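Wanted: a few more people for the Climley robot club

Hi, I'm Jacqueline Tessier, and I run the after-school robotics club at Climley with my sister Léonie. We're looking for students in Years 9 to 12 to join our team for the Gremurley challenge in July. You don't need to have coded before (I hadn't when I started, and I was a lot older than you!). You do need to turn up on Mondays and be okay with trying the same thing over and over.

We also have room for one paid helper, a uni or TAFE student who's comfortable with Python and likes teenagers. It's 11 weeks of work, with an honorarium of $2,000 for the lot.

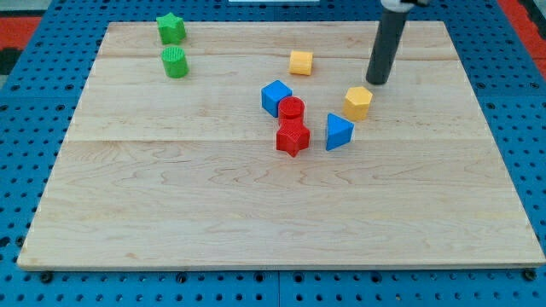
Our project this year is pushing and sorting. The team writes the program that tells the arm where to go, and the arm has to shift pieces over a board into the spots the judges call out. It sounds easy until you try it! A cube behaves itself pretty well when you nudge it square on, but cylinders are a different story, and a yellow one lying on its side wants a completely different plan from a red one standing up. Then there are the stars, which Léonie loves and I don't. If you've got a favourite shape by the end of your first session, you'll fit right in.

There's plenty to do away from the keyboard too. We need people to draw and print new pieces, keep the logbook, work out scoring and talk to the judges on the day. Last year's logbook ran to 200 pages and I still go back to it.

Sessions are in the Chevalier Room at the Travmont campus, 3:45 to 5:30, snacks included. Students have to be at least 14 by the day of the challenge and need a parent or guardian to sign the form. The helper will need a current Working with Children Check.

To put your hand up, grab a form from the Travmont front office and tell us in a paragraph or two what you'd like to have a go at. Helpers, please add a short CV and the name of one referee. Questions are welcome, just pop in during any session and ask for me or Léonie.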